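Search the boards Search this forum Advanced
Print this thread | E-mail this thread

Repainting a whiteboard: two-part epoxy or single-pack dry-erase paint?

mkessler_lab
Posts: 423

I have a set of melamine-faced whiteboards that ghost badly. Black marker comes off with isopropanol, red and green do not. The boards are structurally sound and I would like to recoat them in place of buying porcelain steel, which is outside the budget for this year. Use is moderate, a few diagrams a day, wiped dry.

The two products I can get locally are the Pluseck two-part and the Jevine single-pack. The Pluseck sheet asks for a scuff with P240 and a full degrease. The Jevine sheet says the same and adds a primer. Both claim full cure in seven days. Has anyone run either one for more than a year?

Share (2) | Reply

tornquist
Posts: 1000

Over a year with the Pluseck. It erases cleanly if you respect the cure time. I did not on the first board and wrote on it at day three. Those strokes are still there.

Two points the sheet leaves out. The pot life is short in a warm room, so mix half the quantity and do one board at a time. And use a foam roller with a very fine cell. A microfiber roller leaves a stipple, and marker ink sits in the low spots where the eraser cannot reach it.

Share (0) | Reply

ffion_f
Posts: 465

I would question the premise. Ghosting on melamine is usually a worn surface, but it can also be residue. Before you commit to sanding, test one corner. Write over the ghost with a fresh black marker, let it sit a few seconds, wipe with a dry cloth, then clean with isopropanol and finish with plain water. If the corner comes back to white you have a residue problem and the coating is fine.

Many spray cleaners leave a film, and the film holds the next layer of ink. People then clean more often with the same spray and it gets worse.

Ffion Foulkes

Share (1) | Reply

mkessler_lab
Posts: 423

Tested as suggested. The black overwrite lifted most of the green and none of the red. Under a raking light the center of each board is dull and the outer few inches are still glossy. I take that as wear in the middle, where most of the writing goes.

All of these can come off the wall and be coated flat, which should help with runs. My plan is to lay each one face up on a table, level it, and coat in two passes at right angles.

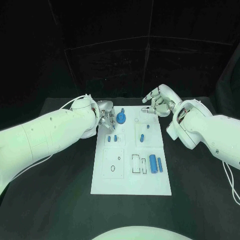

The remaining question is dust. Coating flat solves sagging but it gives every particle in the room somewhere to land, and a nib in the finish will catch the eraser for the life of the board. I can turn off the ventilation for the first hour or so. Beyond that I would be in breach of the product sheet, which asks for air changes during cure.

Share (0) | Reply

tornquist
Posts: 1000

Wet the floor down before you start and leave the air off until the surface is tack-free. Then turn it back on. Tack-free and cured are different stages and dust only matters for the first one. Check what the sheet says about fumes before you stay in the room with the air off.

If you do get nibs, leave them alone until full cure. After that, a single-edged razor held nearly flat will take the top off. Do not sand. Once you break the gloss on a dry-erase coating, that spot will stain.

Share (0) | Reply

oldstock_dave
Posts: 88

Disagree on flat. I have coated boards both ways and I get a better surface upright with thin coats. Flat, the coating pools toward any low point, and a melamine board on a chipboard core is rarely flat once it has been hanging for years. You end up with a thick area that cures slower than the rest and stays soft underneath.

Upright, three thin coats, recoat inside the window. It takes longer but the film is even.

Share (1) | Reply

tornquist
Posts: 1000

Three thin coats is fine for the single-pack. The two-part has enough body to self-level and it needs the film thickness to do it. Put it on thin and upright and you will get orange peel. We are probably describing different products.

Share (0) | Reply

oldstock_dave
Posts: 88

I was using the Jevine, so that may account for some of it. I still would not trust an old board to be flat. Put a straightedge on it before deciding.

Share (0) | Reply

rhiannon.p
Posts: 212

I look after the teaching rooms at a small college and we went through this in April. We recoated part of the stock and overlaid the rest with an adhesive film from Llorente. My notes:

Recoated boards (Pluseck): good erasability, slight yellow cast next to a new board, visible only side by side. Labor was the main cost. Prep took longer than coating by a wide margin.

Film: faster to install, very flat if the substrate is clean, but glossier than the original. People in the front rows complained about glare from the ceiling lights. The edges have started to lift on one board where the trim was not refitted tightly.

If the boards are also used for projection, neither option is good. The gloss gives a hot spot in both cases. We left our projection walls as matte paint and moved the writing surface to the side.

Rhiannon Phillips

Share (2) | Reply

mkessler_lab
Posts: 423

Useful, thank you. No projection here, so gloss is acceptable. Did you scuff through the old finish completely or only key it?

Share (0) | Reply

rhiannon.p
Posts: 212

Keyed only. Uniform dull surface, no shiny patches, no brown showing. If you go through the melamine at a corner the core will soak up coating and swell. We lost one board that way.

Wipe with a lint-free cloth after sanding and change the cloth often. We used the Zistport tack cloths at first and stopped, as they left something behind that caused small craters. Plain isopropanol worked better.

Share (0) | Reply

ffion_f
Posts: 465

Craters are normally silicone. It could have been the cloth, or it could have been old board cleaner that the degrease missed. I would not blame the cloth without a test panel — the two faults look identical.

Share (0) | Reply

rhiannon.p
Posts: 212

Fair. We changed both the cloth and the degreaser at the same time, so I cannot separate them.

Share (0) | Reply

mkessler_lab
Posts: 423

Straightedge result: one board has a bow along the long side, the others are good. I will coat the flat ones with the two-part, lying down, and try the single-pack upright on the bowed one. That gives a comparison on the same substrate. Isopropanol for the wipe, no tack cloth.

I will post the result after the seven-day cure and again when the boards have had some months of use.

Share (0) | Reply

oldstock_dave
Posts: 88

Use the same markers on both when you compare. Red first.

Share (0) | Reply

14 comments | Print this thread | E-mail this thread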